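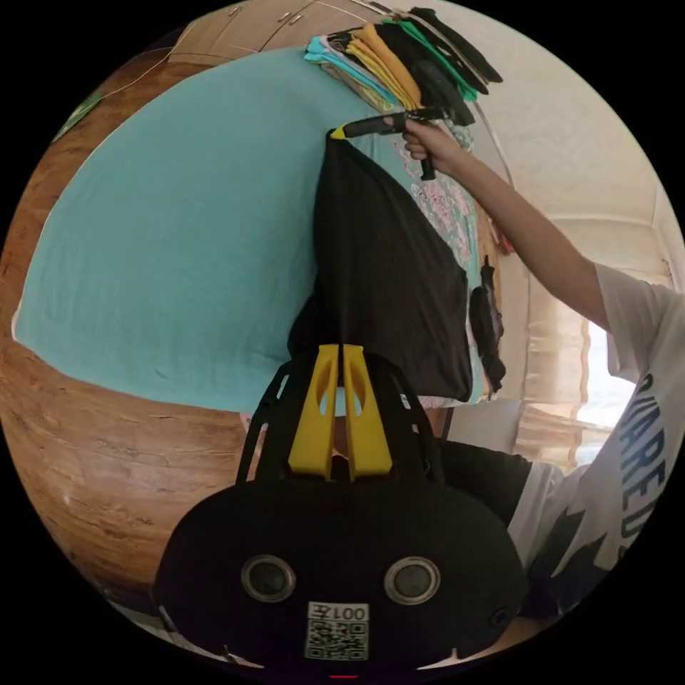
Mar 14, 2019

1/ OK, a few people asked how I'm doing the whole November trip out of one small backpack, so I'm going to put it all in a thread and then you can mute me. Long one. Get a snack.

2/ Background: I used to be a terrible packer. Big rolling suitcase for a long weekend, plus a tote, plus the coat I carried on my arm because it didn't fit in either. I once paid more in bag fees than I paid for the seat. I have the receipt somewhere and I look at it when I feel like buying luggage.

3/ Then last fall I had a connection in a tiny airport, the suitcase went to a different country, and I spent four days in the clothes I flew in plus one shirt from a gas station. And it was fine?? I did all the same stuff. I ate the same dinners. I just did a lot of sink laundry.

4/ So when I got home I bought a Zekex bag, the 32 liter one. Used it for two trips. Good bag, comfy straps, but every time I had room left over I filled it with "just in case" things. A second sweater. A hardback. An umbrella the size of a canoe paddle.

5/ Sold it to a coworker and went down to the 22. People told me I'd regret it and for the first day I did, mostly while sitting on it trying to get the zipper shut. Then I took out the jeans I was carrying and it closed like a dream. I wear jeans on the plane now. That was the big breakthrough, folks. Wear the jeans.

6/ Shoes: one pair, on your feet. I know. I KNOW. I was a three-pairs-of-shoes person for most of my adult life. If you have a wedding to go to, ignore me and bring the shoes. If you're going to walk around and look at old buildings and eat soup, one pair.

7/ (Somebody already replied asking about flip-flops for shared showers. Yes, fine, the really flat cheap ones, they slide in against the back panel where a laptop would go.)

8/ Tops. I've settled on all black T-shirts and I don't care that I look like stage crew in every vacation photo. They go with each other, they go under the sweater, coffee doesn't show. I fold them in half the long way, then in thirds, then they stand up in the bag side by side like files in a drawer. Rolling works too, I just never got my rolls to stay rolled. 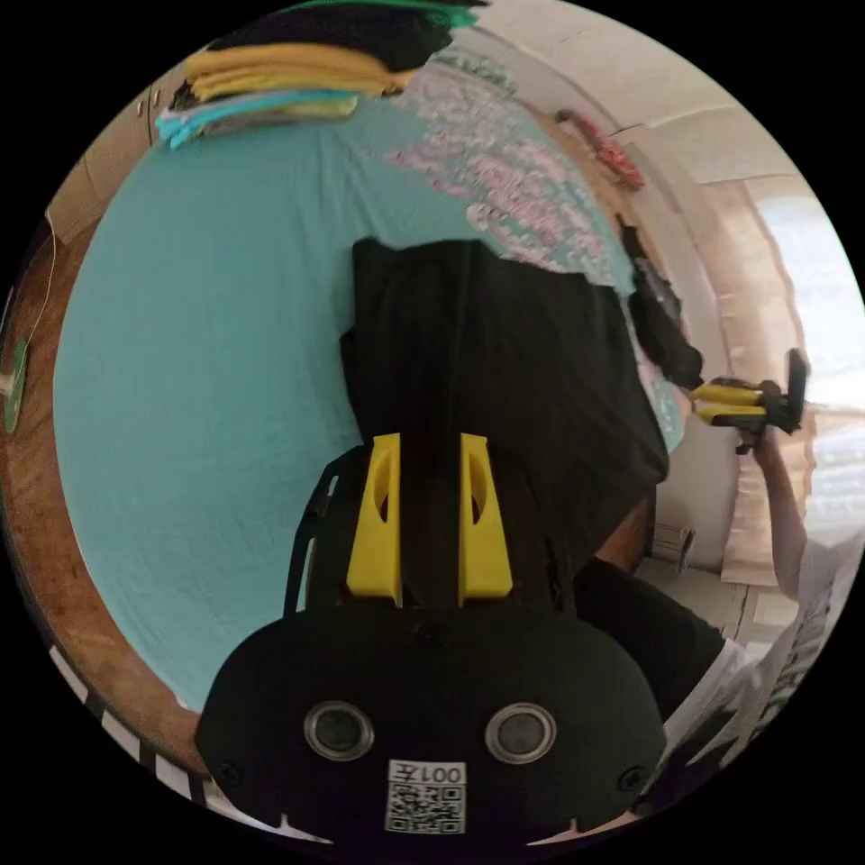 9/ Fabric! I went back and forth on this for ages. I have two merino ones from Mitus that were way too expensive and one plain cotton one from a three-pack. The wool dries overnight on a hanger if there's any air moving at all. The cotton takes until lunch the next day, and if it's humid you can forget it. But the cotton is nicer to sleep in, so it comes along as pajamas.

10/ Please don't ask me if wool "really doesn't smell." It smells later. That's the most I'm willing to say in public.

11/ Sink laundry, since it's what makes the rest of this possible. Plug the sink (I carry a flat rubber stopper, best money I ever spent), warm water, a tiny bit of shampoo from the hotel bottle. Swish, leave it while you brush your teeth, rinse until the water looks clear. Then lay the shirt on a towel, roll the towel up with the shirt inside and stand on it. Stand on it like you mean it.

12/ The towel step is the one everybody skips and then they tell me sink laundry doesn't work. Wringing stretches the neck and you still end up with a shirt that drips on the floor all night. Towel burrito! It takes one minute!

13/ Don't do your jeans in the sink. I did my jeans in the sink in Itton and wore them damp to a museum and squeaked on every bench in the place.

14/ Itton, by the way, is lovely and I would go back tomorrow. Little river town, one hill, bakery that opens at an hour I consider rude. I stayed at the Kontogiannis guesthouse up at the top of the steps and this is where I became a true believer, because there are SO many steps and a woman ahead of me was dragging a hard-shell suitcase up every one of them. Bonk. Bonk. Bonk. I helped her with the last flight and it weighed as much as a dog.

15/ Also the room had a clothesline out the window on a pulley. I have never been so happy. I was out there doing laundry that didn't need doing.

16/ Toiletries. I was the worst at this. What helped was keeping a second set that lives in the bag all year, so I'm never decanting anything at midnight. Toothbrush, small toothpaste, solid deodorant, a bar of soap in a tin, sunscreen, the pills I take, a strip of bandages. Shampoo I get wherever I'm going. They have shampoo there. People wash their hair in other countries.

17/ A word on soap tins: let the soap dry before you close the lid or you'll open it to a sort of pudding.

18/ Electronics is phone, one charger, one long cable, earbuds. I left the tablet at home last time and read a paperback, then swapped it for another one on the guesthouse shelf. The one I picked up was a murder mystery with the last page missing. If anyone knows how it ends, it had a lighthouse on the cover, please message me.

19/ Warm layer: one thin down jacket that stuffs into its own pocket. On the plane it's a pillow. Rain layer: the lightest shell you can find, and wear it over the jacket when it's cold. Between the two of those I've been OK down to freezing with a hat on. I wouldn't do mountains with this. I don't do mountains anyway.

20/ What I got wrong and still get wrong: socks. I always bring too few. They're the smallest thing in the bag and I get stingy about them every time, and then I'm blow-drying a sock at six in the morning with a wall-mounted hair dryer that shuts off if you hold it sideways.

21/ Souvenirs are the real problem with a small bag and I don't have a great answer. I buy flat things. Postcards, a tea towel, paper. I did mail home a jar of honey once and it arrived in a condition I'd describe as "everywhere."

22/ Cost, because somebody always asks. The fancy wool shirts were the only thing that hurt. Everything else I already owned or got secondhand. Start with what's in your drawer, do one weekend away with it, and see what annoys you. Please don't go buy a whole kit because a stranger with a backpack told you to on the internet.

23/ Trial run tip: pack the bag, put it on, and walk to the grocery store and back. If you're fussing with the straps before you get to the corner, take something out. I've pulled a book out of there on my own front porch and left it on the chair with a feeling of total freedom.

24/ Things I've never once used and have now stopped packing: travel iron, money belt, neck pillow, little sewing kit, the "nice" belt, a power strip, a whole spiral notebook for journaling. I write one line on the back of a postcard and call that a journal.

25/ Things I thought were silly and now love: the sink stopper (already said it, saying it again), a carabiner, two big safety pins for hanging socks, a grocery bag that folds up tiny. The grocery bag is my laundry bag, beach bag, bread bag and on the way home it's my "personal item." Don't tell the airline.

26/ Going to stop here, my thumbs hurt. I'll do a separate one on traveling with kids' stuff when I've borrowed my sister's kids for a weekend and survived it. Replies are open if you want to fight me about the shoes.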